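Driledside Household Advice Service
Storing Tools and Hardware in Metal Bins
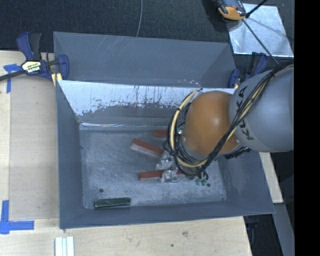

A rectangular metal bin.

Metal bins remain a sound choice for the garage, shed or home workshop. They tolerate heavy contents, do not become brittle in the cold and can be cleaned with ordinary household products. They do, however, require a little care if they are to stay free of rust. The following guidance was last revised on November 23, 2018 and replaces the earlier sheet issued by the Susdale office.

Before first use

New bins are often supplied with a thin film of oil. Wash the inside with warm water and washing-up liquid, rinse, and dry at once with an old towel. Run a gloved hand along the rim and corners. Any burr should be taken down with a fine file and the bare spot touched in with metal paint.

Lining the base

A piece of rubber matting cut slightly smaller than the base will protect both the finish and the edges of chisels and plane irons. Carpet offcuts are not recommended — they hold moisture against the metal. Newspaper is acceptable for a short period but should be changed monthly.

Keeping damp out

Bins should not stand directly on a concrete floor. Two lengths of batten, 19 mm thick, will allow air to pass underneath. In an unheated building, place a sachet of silica gel in each bin and renew or dry it out when the crystals change colour. Residents of Skesance and other low-lying areas may find that this is needed more often from September onwards.

Tools that have been used outdoors should be wiped down and left in the open overnight before they are put away. Garden tools should be kept in a separate bin, as soil holds water and will mark the finish.

Treating rust

Light surface rust can be removed with fine wire wool and a few drops of light oil. For heavier patches, rub back to clean metal, wipe with white spirit, allow to dry and apply a rust-inhibiting primer. Leave the primer for at least eight hours before the top coat. Gloves and eye protection should be worn, and the door kept open throughout.

Stacking and lifting

Bins should be stacked only where the maker states that this is safe, with the heaviest at the bottom. Screws and nails weigh a good deal more than their volume suggests — divide them between several small containers. A full bin should be moved on a sack truck or emptied first.

Labelling

Paper labels seldom last in a workshop. A luggage tag tied to the handle, or a strip of masking tape marked in permanent ink, can be replaced easily when the contents change.

Related leaflets: Care of Hand Tools; Safe Storage of Paints and Solvents; Shelving for Sheds and Outbuildings.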